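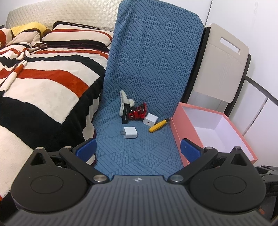
On the Skalanstead list, someone wrote:
> I do the chairs last, which is probably my mistake. By then I'm tired and everything on them goes back in whatever box is nearest. Does anyone have a rule for chargers? I've got two drawers of the things and I'm scared to throw out a single one in case it belongs to something.

Hello all,

No rule from me, I'm afraid, but I'm with you on the chairs – mine is the blue one with the stripy, dotty cushion, and it collects everything! At the moment it's got two white chargers on it, a yellow screwdriver, a red and black toy thing, a small black box or stick of some sort and something white and fluffy that I keep meaning to find a home for. The pink box is open next to it, so in theory they've only got a few inches to travel.

What I did with the chargers in November was plug every one of them in, one at a time, with my phone and then the old tablet. It took 80 minutes (I had the radio on) and I ended up with 16 that worked. The rest went to the electricals bin at the tip. The ones I kept got a bit of masking tape with the name of whatever they charge, and if I couldn't say what they charged they went in a freezer bag marked "mystery". I've been into that bag twice so far, both times for the bike light.

For small tools I bought one of those Matico trays with the shallow sections. It's good for screwdrivers and hopeless for anything with a cable, so don't get it for your drawers. The Jibrin one somebody mentioned last month is deeper and might do you better, though I've not seen it in a shop.

Toys I'm no help with. Mine turn up all over the house, and I put them on the stairs, and they come back down again.

Oh, and does anybody still want the Stanov shelf unit? It's 59 cm wide, white, two shelves, one peg missing – it's in my hall and I bang my shin on it every morning. Collection any time after six.

Cheers,
the one with the blue chair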